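Zumport Opens Two-Arm Recording Station in Ondale for Paper-Handling Work

Last updated: November

ONDALE - Zumport has opened a recording station at its Ondale office to gather examples for a learning system that handles loose paper. The station is the first part of the Drekelum project, which the company runs together with Kokkonen, a maker of mailroom equipment.

Paper is hard for robots. A sheet bends, slides and sticks to the table, and a motion that works on one sheet can fail on the next. Drekelum is meant to learn from recorded demonstrations, with an operator guiding 2 arms through a task from start to finish while the arm positions and camera views are saved together. 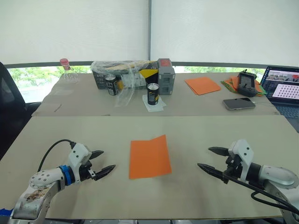 Each recording starts with a single sheet on the table between the arms and the grippers open. The operator then carries out one of 3 tasks: turning the sheet, folding it in half, or moving it to a marked spot. Between recordings the sheet is put back at a slightly different angle, so that the system does not come to depend on one starting position. Creased sheets stay in use - mail seldom arrives flat.

Zumport plans to record 400 demonstrations of each task before training begins. The first set, for turning, is close to done, with 390 recordings accepted after review. Recordings are turned down if a camera view is missing or if the operator stops partway through. Failed grasps are kept when the operator recovers and finishes the task.

Kokkonen will test the trained system on its own sorting tables next year. The company has asked for envelopes and thin card to be added after folding is finished, and Zumport expects to use the same station for both.

Zumport builds software for two-arm robots used in light office and warehouse work. Requests for visits to the station can be sent to the Ondale office.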